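Priketti

Table of household recipes, collected and typed up by Noémie Ouellet. Version 4.

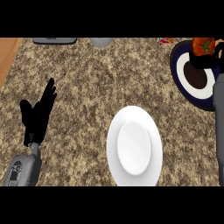 3,794 rows, one recipe per row. Mostly home cooking, a lot of soups and bakes. Sources are the Vondwood parish cookbooks, the Friesen family cards and a box of newspaper clippings from Drollorar.

Files

recipes.csv - the main table
ingredients.csv - one line per ingredient, joins on recipe_id
units.txt - how I converted cups, sticks, "a knob" etc.
old/ - version 3, don't use, oven temps are wrong in the Friesen part

Columns in recipes.csv

recipe_id, title, source, page, serves, minutes, oven_f, steps, notes

serves is blank when the card didn't say. Did not guess. minutes is total time, resting included. oven_f always Fahrenheit, 0 means no oven. Page is blank for all clippings.

Known problems

Duplicates. 300 pairs flagged in notes as "dup?", still need a second look. Some are the same pie with a diffrent name, some really are two pies.

Handwriting on the Friesen cards is rough. Anything in square brackets is my reading of it.

7 recipes have no steps at all, only ingredients. Left in.

Spelling of titles kept as found. Spelling in steps fixed, mostly.

Old canning recipes are in there as written. Not checked against current safety advice, please don't can from them.

Loading

UTF-8, comma separated, quotes around every text field. Excel eats the fractions and turns 1/2 into a date, so import that column as text.

Changes

January 7, 2023 - Drollorar clippings added, oven temps redone, ids now stay the same betwen versions.

To do: allergens column, metric copy of ingredients.csv, sort out the dups.

Free to use, please credit. Corrections welcome, send the recipe_id with them.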